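Is a paid water softener rental ever worth it?
Demyd Derkach
3 comments · 19 shares

A salesman from Zundis has been round and wants me to sign up for a softener at 52 pounds a month, fitting included. He did a test at the sink with some drops in a tube, the water went cloudy, and he looked very grave about it. He reckons I'll save 85 a month on soap, descaler and "appliance wear". I don't spend 85 a month on soap in a year. We're in a hard area, I'll give him that, and the kettle furs up. Has anyone had one of these and seen a real difference in the bills?

Fasar

Those drops go cloudy in nearly any tap water in the south. Ask him for the hardness figure in writing, then look up your postcode on your supplier's website, which costs nothing. And read how long the contract runs. My sister's was years, and leaving early was dearer than staying.

Ondutora

get one, skin feels lovely, never looked back

Chan

Skin feeling lovely isn't a saving. We bought ours outright and I've kept the receipts. The shower screen stays clearer and I've stopped buying descaler, but the gas bill hasn't moved that I can see. You also have to buy salt, which the salesmen go quiet about – ask who pays for it under the rental. If it's only the kettle bothering you, citric acid from the supermarket does the job. Worktops and tables wipe down the same with either sort of water, in my experience.
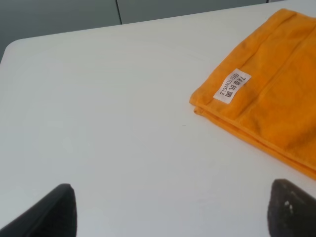

Do you still need a separate tap for drinking water if you have a softener fitted?
It's usually advised, as softened water has more sodium in it, so most fitters leave the kitchen cold tap on the hard mains supply. Check that's in the quote before you sign.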